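How to Oil a Wooden Desk Without Falling for the Label

Every tin of wood oil promises the same thing: wipe on, wipe off, protected for years. I've oiled enough desks and tables in my workshop in Givville to stop believing it. Oil is a decent finish for a surface you lean on all day, but it needs more patience than the label admits and it won't stop a hot mug from leaving a ring.

Check what you've got

Put a drop of water somewhere out of sight. If it still stands up in a bead after 11 minutes, there's probably varnish on there, and oil will just sit on top and go gummy. Varnish has to be sanded off first. If the water soaks in and leaves a dark spot, carry on.

Skip the special cleaner

Shops love to sell you a "prep wash." I tried one from a store in Nekum and couldn't tell it from a damp cloth with a little dish soap. Clean the top, then leave it overnight.

Sand lightly

Use 180 grit, then 240, always along the grain. People will tell you to go up to 400 for a silky feel. Maybe, but very smooth wood takes less oil, and I doubt your elbows will notice.

Put on less than you think

Pour a spoonful on a lint-free rag and spread it until it nearly vanishes. Wait 16 minutes, then wipe off everything that's still shiny. A sticky desk is almost always a desk somebody didn't wipe. Lay the used rags flat outdoors to dry, as bunched-up oily rags can catch fire on their own.

Do 3 thin coats, a day apart. The "one coat" products may be fine on a shelf. I wouldn't trust them under a keyboard.

Wait before you use it

"Dry in 2 hours" means dry to the touch, and that's about all it means. Give it a week before you put anything heavy back. Long sleeves pick up oil from a fresh top, and it's a pain to wash out. Bare wood usually shows up first where your forearms rest, so look there when you're deciding if it needs another coat.

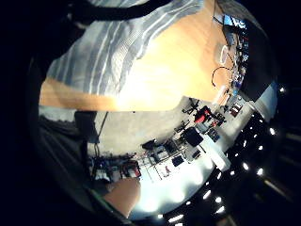
Fixing a dull patch

Don't redo the whole top. Rub the patch with 240 grit, feather out the edges, and oil only that area. It'll look darker for a few days. If it's still darker after a month, then you can worry.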